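**Ticket 249 — twin arm cell, Ferkthorpe — right wrist camera dropping out, arms stopping short of each other**

Status: open, watching
Raised by: day crew
Picked up by: Nipon Ongart

**08:40**
Cell stopped on its own again overnight. Message on the screen is "wrist cam R lost". Same as the last 3 times. Restart clears it, runs fine for a bit, goes again. Day crew have been restarting and carrying on so no idea how many times it has really happened, the log only keeps the last 6 stops and they're all this one.

Also reported: on the handover move the arms pull up short of each other. Might be the same fault, might not. Keeping it on this ticket for now, will split if needed.

**08:55**
Checked the easy stuff first.
- power supply for the right side ok, no dip when the arm moves
- both cameras show up after restart
- right picture sharp, no smears on the lens
- no updates gone on since the Himberg lot were in, in November

So not a dead camera. Moving on to the cable.

**09:20**
Jogged the right arm by hand through the whole sort routine at slow speed with the picture open on the laptop. No dropouts at slow. Put it up to working speed, lost picture on the second reach across to the middle. Repeated it, lost it again in nearly the same spot. So it's movement. My money is on the purple cable, either the plug at the camera end or the loop being too tight when the wrist is stretched out.

**09:35**
Swapped the camera cables over at the computer end only, left into right and right into left. Fault now reports as "wrist cam L lost" but it's still the right arm moving when it goes. Good, that rules out the port. It's the cable or the plug at the wrist.

Put them back how they were. Labled both ends this time, they weren't before.

**10:05**
Parked both arms at the meeting point in the middle so I can see the slack at full reach. Toys left on the table as they were, don't want to reset the run until I know what it was doing. 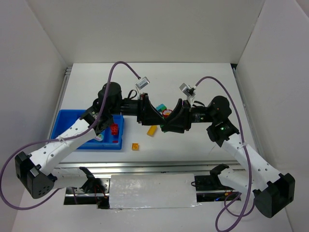 *Arms at the meeting point, 10:05, before any cable work.*

Slack on the right is mean. The cable has been tied down too close to the wrist so when the arm reaches across it has to pull from the plug. Left one was tied further back by whoever did it and has never given any bother. Unplugged the right one at the camera, it came out with hardly any pull at all. Plug feels sloppy compared to the left.

**10:30**
Spare cables in the drawer: one Vodetti, right length, still bagged. Other two are the short ones off the old cell, no use here. Can someone PLEASE bin those, I pick them up every time.

Fitted the Vodetti one. Steps for whoever does the next one:

1. Arms to park, drives off, key out and in your pocket.
2. Undo the cable ties on the right arm only. Leave the gripper wires alone, they are on seperate ties.
3. Unplug at the camera, then at the computer.
4. New cable in at the camera first. Push till it clicks.
5. Move the arm by hand to full reach and hold it there. Tie the cable with the arm in THAT position, not folded up.
6. Fold the arm back in and look at the loop. It should hang clear of the elbow.
7. Plug in at the computer, key back in, start up, check the picture.

Step 5 is what got missed last time I think.

**11:15**
Ran the reach move on a loop at working speed. 273 reaches, no dropouts. Before it was going inside the first handful. Leaving the camera fault as fixed pending a full night.

**11:25**
Now the stopping short. Still there with the new cable in so it is its own thing.

Measured it at the meeting point against the sheet from set-up. Right arm on its number. Left arm is shy by 6 mm. Checked the base bolts on the left and the clamp to the rail, one bolt took a good quarter turn before it was tight, others fine. Base could have crept along the rail a touch, there's a faint rub mark where it used to sit.

Slid it back to the mark, tightened everything evenly, then redid the left arm zero with the block from the Bunnag kit. Block was in the wrong case btw, it lives in the grey one.

**12:10**
Left arm now on its number. Ran the handover by itself, then the whole sort from the top. Both fine. Slight knock from the left elbow when it changes direction, not sure if that's new or if I've just been stood next to it all morning. Noting it, not chasing it today.

**12:20 — left to do**
- night run, check log in the morning for any "wrist cam" stops
- paint pen across the left base bolts so we can see if they move again
- order more of the long cables, that was the last one
- retie the left cable the same way when it's next down, no rush
- ask Himberg if they touched the left base in November. Not blaming, just want to know
- old cable is on my bench with tape on it. Do not put it back in the drawer

If it stops again tonight don't restart it straight off — write down where both arms are and what the screen says, then ring me. Restart after.

N.O.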